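Section 3: Teaching the push arm to sort by color, and what your bench people do now

Before you start

I wrote this section after we put the Zoubi arm on the kitting bench at Lasico, so it leans on how we work. Your parts will be different, but the order of the steps holds up pretty well wherever you are. If you haven't finished Section 2 (mounting and power), go back and do that first, because everything below assumes the arm is bolted down and the stop button has been tested.

You'll want two people for the first session. One runs the Viltov controller and the other stays at the board with a hand near the stop button. We tried it with one person once and there was a lot of jogging back and forth!

Setting up the practice board

1. Clear the board and wipe it down. Dust makes blocks drag in funny ways.

2. Check that the board is fastened and doesn't rock when you lean on a corner.

3. Put the plain round pusher on the arm. Leave the clamp-style tool in its drawer for now, you won't need it until Section 5.

4. Open the Gukico job screen and load the practice job called Color Groups. Set the speed to 11 percent and leave it there for the whole first session (yes, it's painfully slow, and yes, you'll get used to it).

5. Lay out the practice blocks and start the job in step mode, so the arm waits for you between moves.
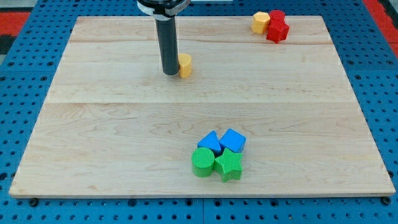

Pushing is a different skill from picking, and it took me a while to stop thinking like a picker. With a clamp you worry about grip. With a pusher you worry about which side you come in from, so step mode is where you learn to read the approach. Look at where the tip is next to the lone yellow block, with the other yellow one over in the far corner beside the red pieces. The tip is on the left, and the way to the far corner is off to the right, so that's the side you want to be pushing from. If your arm comes in from the wrong side, press Hold, pick Re-approach on the job screen, and choose the side by hand.

6. Step through one push at a time. After each one, stop and look at the block before you press Next.

7. If a block turns as it slides, don't grab it. Let the arm finish its move, then press Hold and straighten the block with the wooden stick.

8. When you've done the whole job three times without pressing Hold, switch from step mode to continuous.

CAUTION: Hands stay off the board whenever the lamp on the controller is green, even at practice speed. The pusher has no feel for fingers.

NOTE: Curved pieces wander more than flat-sided ones. Push a flat face when the piece has one, and keep the strokes short when it doesn't.

Checking the height

The tip should ride close to the wood without scraping it. Too low and you'll score the board, too high and tall pieces can tip over.

1. Press Hold with the tip beside a block.

2. Crouch until your eyes are level with the board and look for the gap.

3. Adjust with the Z keys, one tap at a time, then save. The controller has room for 199 saved positions, so save as often as you like.
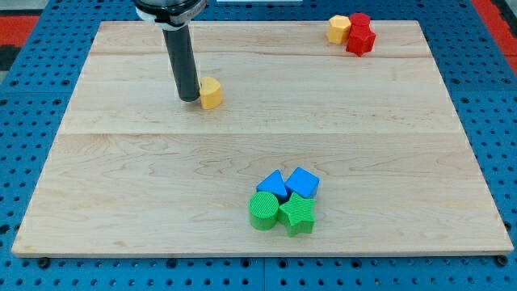
Figure 3-2. Pusher tip at the left of the yellow block, just above the board.

What changes for the people at the bench

I'm putting this in the manual on purpose, since our old one (dated 2006, for the conveyor) didn't say a word about people and we paid for that in grumbling.

Before the arm, four of us sorted by hand all shift. Now one person per shift is the board lead. The lead starts the job, clears jams, straightens strays and writes in the log. The other three went to final check and packing, and we rotate every two hours. Beverley Bellamy had sorted longer than any of us and was dead set against the thing, and in January she rewrote half of our push paths because she knew how the parts liked to slide. Please ask your own sorters before you save a job as final. Put their initials on it, too.

A few things I'd set up early:

- Keep one hand-sorting tray at the bench. People need it when the arm is down, and they lose the knack if they never use it.

- Let the board lead stop the job for any reason without asking a supervisor.

- Log every Hold, with the block shape and the side of approach. Our log is a spiral notebook and it works fine.

- Don't raise the speed in the middle of a shift. Do it at changeover, with both leads standing there.

My wrists hurt less these days. I do miss the talking, though, so we moved the packing table closer to the board, and you may want to plan your floor space for that before you drill any holes.

Go on to Section 4 for saving and naming jobs.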